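Section 8: Setting up a movie night in Jurkeo

5. Open the Guests tab and add your friends by name. Take your time, there's room for 20! 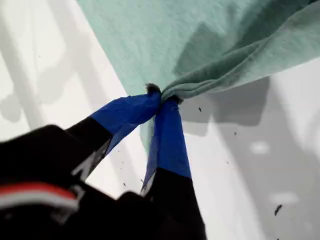 6. Pick a film. If everyone's torn, let the group vote until Friday.

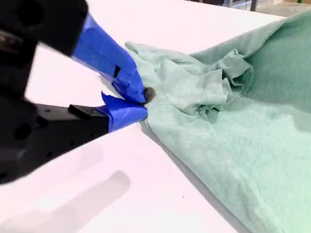 Jurkeo Help Team, Clordale

Note: votes stay hidden until the poll closes.

7. Choose a cover picture for the invitation.
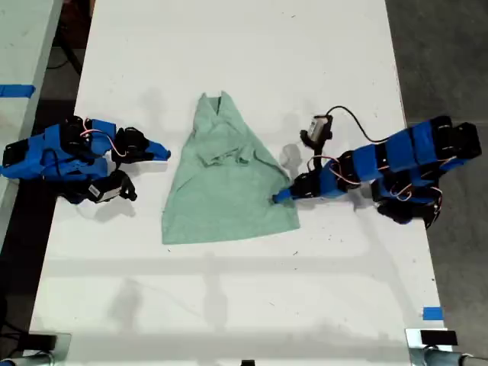
Light green garment on a white table

8. Press Send, then put your feet up. Caution: a sent invitation can't be renamed.
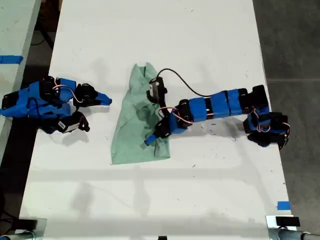
Covers get trimmed to a square on phones. Keep what matters near the middle, like the crumpled green cloth between the two robot arms, and check the preview.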